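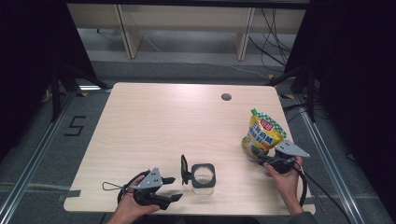
Garnwood compares finger pads for its hand-held grippers

05/08/2022

Anyone who has ever tried to get a snack packet out of a cupboard with a pair of kitchen tongs will have some sympathy for the team at Garnwood, who have spent a good part of this summer doing more or less that, over and over again, in the name of choosing the right set of fingers.

The workshop is comparing two designs of finger pad for its hand-held grippers, the sort that a person carries and works by hand, one on each side, so that the movements can be recorded and later passed on to a robot arm. The pads go by the names of Deák and Ronell, and both have their loyal supporters in the building (lunch can get quite lively, we hear). The Deák is the plainer of the two, a firm block with a flat face. The Ronell has a softer face and gives a little when it closes on something, and it costs rather more to make.

Samer Hattar, who is running the comparison, told us that he had wanted to use ordinary shopping from the start and had no great wish to see another foam cube as long as he lived. "You can make almost any gripper look wonderful with a foam cube," he said. "Give it a food pouch and you soon find out what sort of day you're going to have. The thing folds, it slides, it leans over on you, and then you pick up a glass jar straight afterwards and you've got to be a completely different person."

Pouches and jars have therefore been the mainstay of the work. A pouch is mostly taken by a corner or by the top, and marked down if it slips or if the pads have to be opened and closed a second time. A jar is taken round the body, moved across the table and set down again, and the person holding the grippers is asked to say how sure they felt of it, on a simple scale that Samer admits he borrowed from a form about hotel breakfasts.

The plan is for 3,000 pick-ups in all, shared out between 11 people, and the count had reached 700 when we called in. Everyone uses both sets of pads, and the order is swapped about so that the second set doesn't get all the benefit of a morning's practice. There was a good deal of talk about that last point, and we are told the first timetable had to be torn up and begun again.
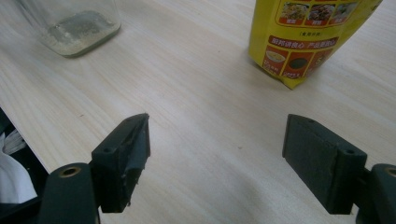
Wear is the other half of the question, and perhaps the less glamorous half. A pad that holds beautifully in its first week may be quite another thing after a month of glass and shiny packaging, so the faces are looked over at the end of every session and any scuffs or chips are written down in a notebook. So far the Deák pads seem to be picking up marks along their lower corners sooner than the team would like, though it hasn't yet shown in the scores. The Ronell pads have kept their looks but collect dust and crumbs at a terrific rate, and need a wipe far more often than anybody had allowed for.

The cables have had their share of attention too. A lead that pulls on the wrist, even very slightly, changes the way a person reaches, and two of the early sessions were set aside altogether after the people taking part mentioned, very politely and some time afterwards, that they had been working round it. The leads are now checked before each run and there is a rest after every 20 minutes or so, with tea, which has been the most popular change of the whole project by some distance.

There is a comparison of cameras going on alongside, on a smaller scale. Garnwood has 173 short recordings from a wide lens and will be making a matching set with a narrower one, to see which gives the better view of the pads at the moment they close. Samer thinks the wide lens will win for jars and wouldn't like to guess about pouches, where all that bright printing and all those creases can make the edge of the bag surprisingly hard to pick out.

Whichever pads come out ahead will be fitted to the arms at Honomov, the firm's packing project, which is due to start its own trials in December. The people there have asked for a spare set of the runners-up as well, just in case, and Samer says they are very welcome to them. He is also still looking for awkward packaging, the more awkward the better, and would be glad to hear from readers with a suggestion. Empty jars with their lids are useful too, and can be left at the front desk on any weekday before four o'clock.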